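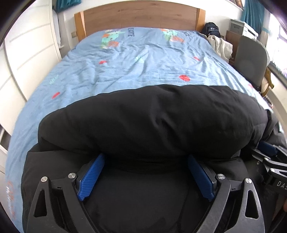
Can a machine make the bed yet?

In the February letter I promised to come back to the question which many readers ask me: when will there be a machine for the housework? Not for the floor, because the floor we have already given away. I mean the bed, the laundry, the table after dinner. I have now spent some evenings reading and one Thursday in a workshop in Roman, and I can give a partial answer.

The short version is that the bed is among the hardest jobs in the house. This surprised my wife Tincuța, who considers it the easiest. She makes ours in less time than the kettle needs. But look at what the job contains. A bedspread has no fixed shape. When you pull one corner, the middle moves in a way you did not order, and a long crease appears on the other side. If there is a thick padded cover on top of a thin printed one, the two layers want to travel together, and you must take one and leave the other. A person feels between the fingers how many layers there are. A gripper with two fingers has to learn it in some other way, and most of them still learn it badly.

A factory robot has an easier life. At Gondura, where I worked before my retirement, we had an arm that put the same metal part in the same place, 3188 parts on a good day. It did not need to know what a part was. If somebody put the tray a hand's width to the left, the arm closed its fingers on air and continued with full confidence. Every home is a tray that somebody has moved.

In Roman I visited Nelu Bratu, my cousin, who repairs packaging machines for a small firm named Dadano. In the back they have a test table for soft goods: towels, pillowcases, sacks. Their customer wants to fold towels for hotels. Nelu let me choose the towel and throw it on the table however I liked. The machine picked it up by one corner, turned it, looked for the second corner, lost it, and started again. From 13 towels it folded nine in a way I would accept in my own cupboard. Two were folded with a corner inside, and two it gave up on. The same machine, when the towels come flat and all the same way, makes 100 without a mistake. So the folding is solved, more or less. The finding of the corner is not.

I asked Nelu about bedding. He laughed and showed me with his hands how wide a double cover is, and then how far apart the two arms of the machine can reach. For a large cover you need two hands, you need to walk from one side of the bed to the other, and there is usually a chair, a wardrobe or a wall in the way. In our bedroom I pass between the bed and the wardrobe sideways. I do not know which machine would pass there, and I would not like to meet it at night.

How do these machines improve? Mostly from people. Somebody does the chore many times with a gripper in the hand, and the movements and pictures are saved for the machine to study. It is slow work. Nelu told me that for one kind of towel they used 1000 repetitions, and when the customer changed to a thicker towel, the result went down again and they had to add more. I think of this now when I shake out the blanket in the morning. I also had my repetitions, under the supervision of my mother, and she was not satisfied before I was twelve.

What can you buy today? For the floor, many things, and some are good. For the windows, a few, if your windows are large and without small panes. For laundry, machines which wash and dry, as before, but the shirt you must still fold yourself. A reader sent me an advertisement for a folding cabinet from a company called Bundden. I wrote to them twice and asked if it takes a fitted sheet. They answered the second time, very politely, that fitted sheets are planned for a later model.

My own opinion is that hotels and laundries will come first, where the beds are the same size and there is space to walk around them. The family bedroom will wait longer – the covers are of different kinds, the children's prints go one week and come back the next, and there is always a bag on the floor.

Next month I will write about dishwashers, and about the question whether a machine can empty one. If you have tried something at home or in your shop, also when it failed, please write to me and say what it did with the corners.

You are receiving this newsletter because you signed up on our website. To change your settings or unsubscribe, use the link in your email.
We use cookies to make this site work and to count visits. Accept all | Only necessary | Read more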